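Freelance presenter, show dropped before the last episodes: do I still get my fee?

Asked in TV, Radio and Media Work

bluebellmic

Hi all! First post here after lurking for ages, and what a brilliant forum this is.

I present a small segment on a daytime magazine show called Ulteo. It goes out on Zondirik, which most of you won't have heard of unless you live in our corner of the country, but I love it to bits. I'm freelance and my agreement is with the production company, Trostuder, so I've never had anything in writing from the channel itself. It's my first proper telly job after years of hospital radio and I'd honestly do it in a field in the rain.

Anyway, the channel has decided to rest the show and the final seven episodes of the run won't be made. Everyone has been lovely about it. My producer rang me herself and said I'd be "looked after", and I believe her, but when I asked what that meant in pounds she said she'd have to check with the business affairs person.

My contract is two pages long. It gives a fee per episode and says I am "engaged for the series". It also says the company "shall be under no obligation to broadcast or otherwise make use of the contributor's services". There's a notice paragraph but it only seems to cover me behaving badly or being ill!

So am I owed for the episodes that won't happen? And would it look terrible to ask? I'd dearly like to work with them again.
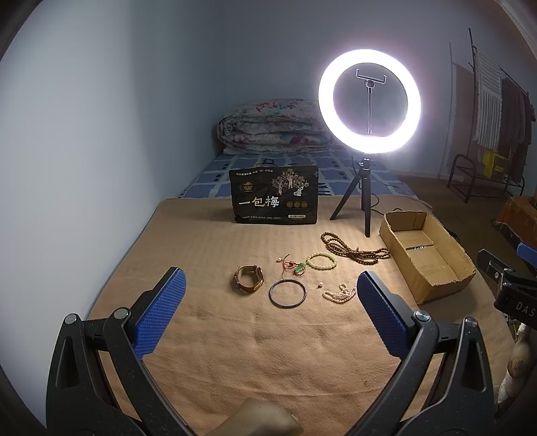 I should add that I kept those dates free and turned down a really fun corporate hosting day to do it. I have the emails for that. I haven't signed anything new, though I've been told a letter is on its way.

Thanks so much in advance, and if anyone else here has been on a show that got rested I would love to hear how it went for you.

oldgallerylag

Congratulations on the gig first of all! Getting from hospital radio to a regular slot is a smashing achievement and it doesn't go away because a channel changed its mind.

Now the good stuff. The sentence you've quoted, "no obligation to broadcast or otherwise make use of", is very common, and people read it and panic. It's usually there so that they can leave you on the cutting room floor, or not film you at all, without breaking the agreement. Whether they still have to pay you is a separate matter and you need to find the bit that deals with the money. Look for wording like "subject to payment of the fee" near that sentence. If it's there you are in a very nice position, as it suggests they can choose not to use you so long as they pay. Some people call this pay or play.

If it isn't there, look at how the fee is described. "A fee of X per episode for each episode in the series" is better for you than "X per episode recorded" or "per episode in which the contributor appears". It seems a tiny difference and it can be the whole argument! I had a contract once where everything turned on the word "completed" and I must have read it a hundred times on the bus.

Then check whether the series is defined anywhere. Is the number of episodes written down in the contract, or in a schedule on the back, or in an email that the contract refers to? If the number was only ever mentioned on the phone it's harder, but do go through your call sheets and the date holds. A message saying "please keep these dates for us" followed by your reply saying "done!" is well worth having.

And please ask them. Production companies expect it. I spent a long time on the other side of the desk and I never thought less of anyone for sending a polite email about their fee. The ones that made my heart sink were the people who said nothing and then sent a furious letter months afterwards. Something like this would do nicely:

"I've had such a good time on the show and I hope we'll do something together soon. Could you let me know how the fee for the remaining episodes will be dealt with, and when I should invoice? I kept the recording dates free as requested and declined other work for one of them."

Leave it there. Don't offer a discount in the first email, which I know is tempting when you like people.

Oh, and don't sign the letter the day it arrives. Read it for the phrase "full and final settlement". That's fine to agree to if you're happy with the amount, but once you have, it's very hard to go back for the rest.

ren_listener_4eva

they dont have to pay you if you didnt do the work, thats just freelance. same thing happened to my cousin on the Ren podcast and she got nothing but a nice mug. good luck though x

bluebellmic

Thank you both! Oldgallerylag, I ran straight to the drawer. It says "per episode of the Series" and Series has a capital S, and the episodes ARE listed in a schedule stapled behind it, which I had completely forgotten was there. I'm doing a little dance.

paperclip_and_tea

What a great thread, and well done for keeping the schedule. That capital S is your friend. A capital letter in the middle of a sentence generally means the word has been defined somewhere, so find the definition and read the two bits side by side.

I'd like to gently disagree with the podcast reply. Freelancers often don't get paid for cancelled work, that's true, but it depends on what was agreed, and an agreement for a run of episodes isn't the same as being booked from one day to the next.

A few extra thoughts from someone who adores this subject far more than is healthy:

Your claim, if you have one, is with Trostuder. It doesn't matter that the channel made the decision. What the channel pays the company for the cancelled episodes is between them, and you're entitled to say so, nicely, if you are told "we're waiting to hear from Zondirik".

If the contract turns out to be unclear, you may be expected to have tried to fill the dates. So if you pick up other work on those days, keep a note of it, as it could bring down what you can ask for. The corporate day you turned down is useful background, but I wouldn't add it on top of the fee. You'd be asking to be paid for the same day by different people.

Do join a union if you aren't in one. Ask before you join what they can do about a problem that has already started, as the rules vary. Plenty of them will look over contracts for members and it's such a comfort having a grown-up read the thing.

On my last cancelled job the first offer was half. I wrote back quoting the clause and it was settled in some two weeks, with no bad feeling at all. I was back in their studio the following April!

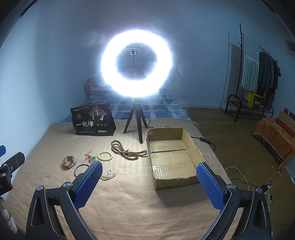 Should I send my invoice before they've confirmed the amount?

Wait until you've had a reply to your email, then invoice for the figure agreed in writing and put the episode dates on it. If they go quiet, send an invoice for what you believe the contract says, with a short covering note, so that there's a clear record of when you asked.

I've put that as a question because it's what I'm always asked next. For episodes you have already recorded, of course, invoice now if you haven't. Those don't need to be tangled up with the rest, and it's much easier to be cheerful about a negotiation when the earlier money is in the bank.

Please come back and tell us what they say. And if the show returns, tell us when it's on!

bluebellmic

Email sent, using the wording above with a bit of my own waffle on the front. The recorded ones are all invoiced apart from the most recent, so I'm off to do that now. You're all wonderful, thank you!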